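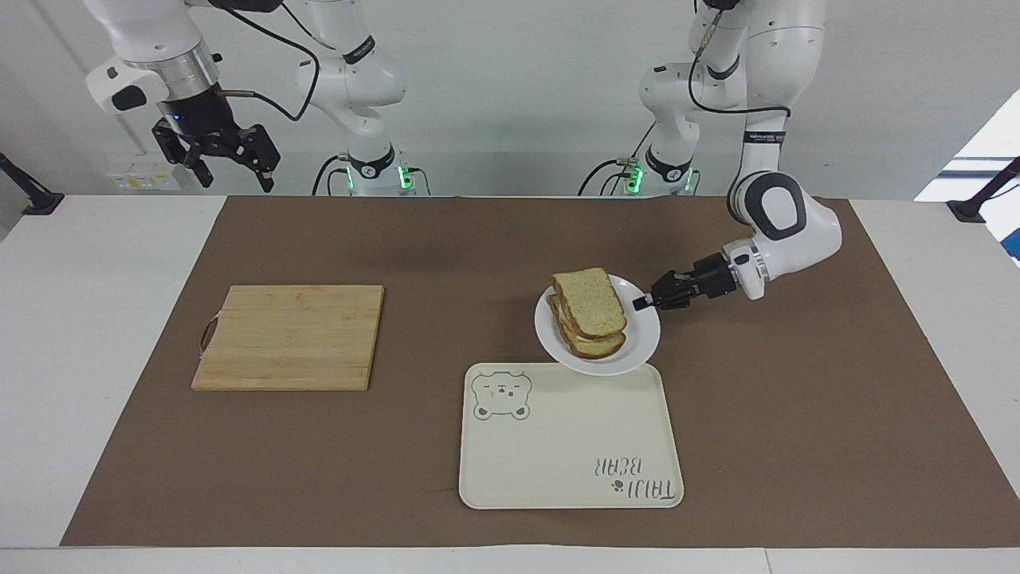 Bread task at the Uddale site: plate, serving tray and cutting board on the mat, with one gripper at the rim of the plate.

Progress report to the Girard Fund, March 26, 2020
Project: Tarport kitchen chores

The two-arm station at Uddale is now in daily use. Since the last report we have run 184 attempts at the bread task, which asks the arms to bring a plate of sliced bread and a serving tray together and leave nothing on the mat.

Results are mixed. Plates remain the weak point. A gripper that closes well on a board or a box has little to hold on a low rim, so we have tried pushing as well as lifting. Pushing is slower – 40 seconds on a good run – but fewer slices end up on the mat. In the last set of 19 runs, 18 finished without a person stepping in.

Unstacking bread is not ready. Soft slices tear or come up in pairs, and we would not offer this to a canteen yet.

Leden has agreed to lend us its staff kitchen for a trial in September. Before then we need softer fingertips and a second set of trays. Spending is within budget and we are not asking for any change to the grant.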